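Week Six at the Robot Club

Tuesday was our sixth session on the arm project, and I said I would write these up as we went, so here are the notes while I still remember them. The club meets in the back half of the workshop at Petemen from 6:30 until they want the lights off. We have one arm, one laptop that can run it and one table, so most of the evening is people taking turns.

For anyone who hasn't read the earlier posts, we are getting ready for the spring round of the Trerkon challenge in March. The task is to pick up things you might find in a kitchen or an office and put them where the judge says. We don't get the full list of things ahead of time. Teams are allowed to train on whatever they want beforehand, and ours is learning from demonstrations, which means one of us drives the arm by hand and the software saves what the wrist camera saw and how the joints moved.

We started with the reset routine. Every run has to begin with the arm in the same position, fingers open, middle of the table clear. If you begin from somewhere else the run still saves and nothing warns you. We lost most of an evening to that in week four. So now one person reads the start position off the laptop out loud and the driver says yes or no before we record.

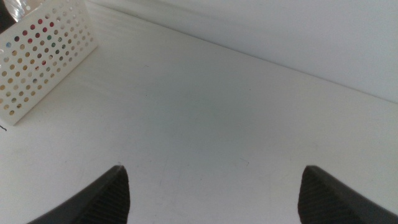

Page last changed: Tuesday, 9:52 p.m.

The basket stays at the back left, by the wall. We argued over this for a while. Two people wanted it off the table completely, on the grounds that the less there is to look at, the better. I wanted it left where it was. The Trerkon table will have things on it that have nothing to do with the task, and I would like the arm to have met that problem before we get there. We settled on leaving it for all the runs this month and taking it away for a short batch at the end, to see if the results change.

The white on white bothers me more. The basket is the same color as the tabletop, and apart from the holes there isn't much to tell one from the other. People have no trouble with it. I'm less sure about the model. Somebody offered to bring a colored tray for next time and I said yes.

The count after Tuesday is 159 good runs. The goal is 500 before we freeze the data, so we are under a third of the way with a bit more than half the sessions gone. I put that on the whiteboard and it was not a popular number. The plan is to open the room an hour early for whoever can make it, and to stop repeating runs only because the driver thought they looked clumsy. A clumsy run that ends with the object in the right place is a good run. I wrote that on the whiteboard too.

Some things about driving, for the new people. Go slower than you want to. Come down from above, stop, look at the laptop, and then close. Don't watch the arm itself. The model only ever gets the camera view, and if you are steering by what you can see over the top of the gripper, you are using information it won't have. This was the hardest habit for me to lose and I still catch myself leaning over. The other one is to let go of the controller between runs and shake your hand out. After 3 or so in a row your grip gets tight and it shows in the motion.

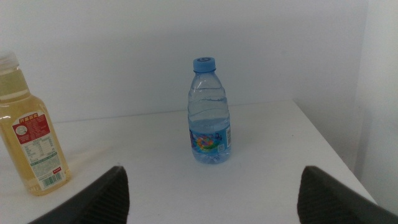

Drinks bottles were my choice for the second half of the evening, and I picked them knowing they would be a pain. We had been doing solid blocks and a tape roll for weeks and everyone was getting a bit too comfortable. Clear plastic is a different job. With the small water bottle you can see straight through the sides, and the parts that stand out best are the light blue cap and the colorful swirl on the label, so I asked the drivers to line up on the label and close on that. The bigger one with the yellow drink in it at least has some color all the way up. It is also heavier and wider, and we agreed to leave it as the thing to avoid for now and try picking it up another week.

Speed came up again. The arm software, which we all call Escobar after the folder it came in, lets you cap the speed as a percentage. We ran the blocks at full speed and dropped to 80 for the bottles. I think it should be lower. A half-full bottle moves around in the grip when you stop suddenly, and that motion goes into the recording along with everything else. There was a vote and I lost it, so 80 it is until somebody spills something on the laptop.

I also need to say something about file names. Please use the ones on the sheet. I spent Sunday morning renaming things called "test", "test2" and "final try", and I had to open each one to find out what was in it. The sheet is taped to the lid of the laptop case. Object first, then where it starts, then your initials, then the run number. No spaces.

Open jobs, in no order. The finger pads need checking before we add more weight. The clamp on the base has worked a little loose again and we want to find the long hex key, which was last seen in the Notirby box with the spare cables. We need a second power strip. Somebody has to read the Trerkon rules through to the end, including the part on table height, and tell the rest of us what they say.

Next session is bottles again for the first hour and then, if the tray shows up, the tray. Bring things from home that you don't mind having dropped. Nothing made of glass, please, and nothing over the weight limit on the sheet. Doors at 5:30 for the early group.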